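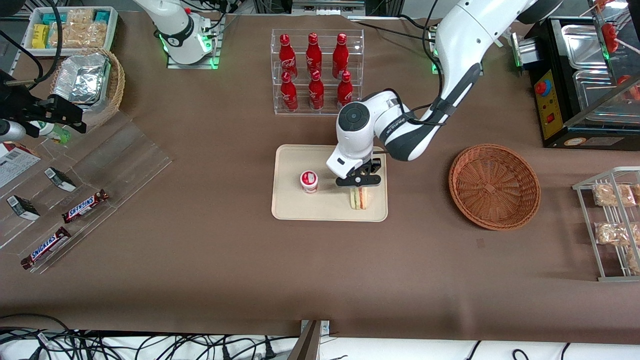 Selon Bastien Lacroix, le plateau-repas composé à la demande ne tient que si l'ordre de dépose est écrit et respecté : le sandwich triangle en bout de plateau, le pot ensuite, la boisson en dernier. La remarque résume la fiche technique que Gekach applique depuis février à son comptoir de restauration froide de Nindport.

Le comptoir fonctionne sur un principe de table unique. Les produits sont présentés à portée directe, sans vitrine intermédiaire, et le plateau beige à bords relevés reste au centre pendant toute la composition. Les bouteilles rouges de Coca-Cola sont rangées derrière lui dans un support transparent à deux niveaux, trois en haut et trois en bas. Les encas emballés occupent un bac en plastique blanc, les barquettes en aluminium un panier en osier. Un présentoir incliné, transparent lui aussi, complète l'implantation sur le côté gauche.

La fiche distingue 4 familles de produits : sandwichs, desserts en pot, boissons, encas secs. Chaque famille a un emplacement fixe. Un produit manquant n'est pas remplacé par un article d'une autre famille - l'emplacement reste vide jusqu'au réassort. Les sandwichs sont sortis du froid par lots de 12 au maximum, et le lot suivant n'est ouvert qu'une fois le précédent écoulé.

Le dressage suit une consigne de répartition des masses. Le sandwich est posé debout près d'une extrémité, le pot à l'opposé ou vers le milieu selon la présence d'une boisson. Les bouteilles sont placées en dernier, couchées si le plateau doit être porté dans l'escalier, debout dans les autres cas. Les couverts et la serviette sont remis à part, au point de retrait.

Gekach indique avoir servi 1,409 plateaux sur le mois, dont 564 sans boisson. Cette dernière proportion a conduit à revoir la commande hebdomadaire passée à Dreline, qui livre les boissons et les encas. Les desserts restent fournis par Strobel, avec une livraison avant 7 heures. Les barquettes en aluminium, employées pour les salades et les accompagnements, sont comptées à l'ouverture et à la fermeture du comptoir.

Une seconde version de la fiche est en préparation. Elle portera sur l'étiquetage des allergènes, aujourd'hui affiché au seul point de retrait, et sur le rangement des encas par date limite - les plus courtes devant. Le prix du plateau ne change pas.

Classé dans : Restauration hors foyer, Vente à emporter

12 partages - 4 commentaires

Recevez l'essentiel de l'actualité du secteur chaque matin. Je m'inscris à la newsletter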